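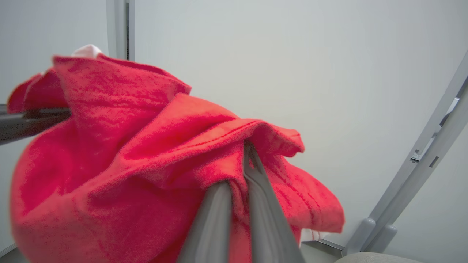

Unit 4: Finishing Cloth Edges
Kiran Solanki
Last updated: 2021-12-26

Reading: Vishwakarma, chapter on seams and hems, before the next session.

Why edges are finished
A woven cloth comes apart at a cut edge because the outer yarns have nothing holding them. Knits behave differently - most of them curl first and run later. A finish has to suit the cloth, the wear it will get and the time allowed for the work.

Terms to know
Raw edge: cut and left as is.
Selvage: the edge made on the loom. It does not need a hem.
Single hem: folded once and stitched. The raw edge still shows on the back.
Double hem: folded twice, so the raw edge is shut inside. Bulky in thick cloth.
Seam allowance: the cloth between the stitching and the cut edge.

Stretch
Straight stitch on a knit hem can snap when the hem is pulled. Use a narrow zigzag or a twin needle. Test on a scrap from the same piece, cut in the same direction.

Color of thread
Pick thread one shade darker than the cloth if there is no exact match. A single strand looks lighter than it does on the spool.

Class exercise
The Brernedell workshop ledger for 1978 lists 735 pieces sent back for repair, 83 of them for failed hems. Work out the share. Then write a short paragraph on what the ledger would need to record before you could say whether the thread or the stitch was at fault.

Hand in your stitched samples with the paragraph. Label each one on the back with cloth, stitch and needle size.

Next unit: darts and pleats (carried over from October).

Contact: Kiran Solanki, Room 83 | Copyright Brernedell Textile Course | Back to top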